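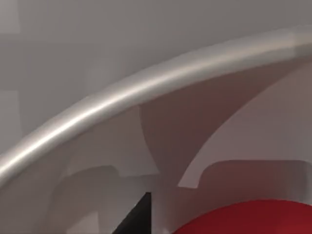
Can the corner laundromat hang on through another winter?

Walk into the one on Vornmont Street in Tostbridge at four in the afternoon and you'll find the radio going, the windows fogged, and somebody's homework spread across the folding table. It has been open for 20 years, and for most of them a small wash cost 2 dollars. Then the gas bills started climbing – and the rent, and the soap – and now the owners pay around 10 percent more each month just to keep the dryers turning. They've tried shorter hours, which the night-shift nurses hated, and a drop-off service, which they love. In Berkura, across the river, the last laundromat closed in July, and its regulars now come over by bus with their bags.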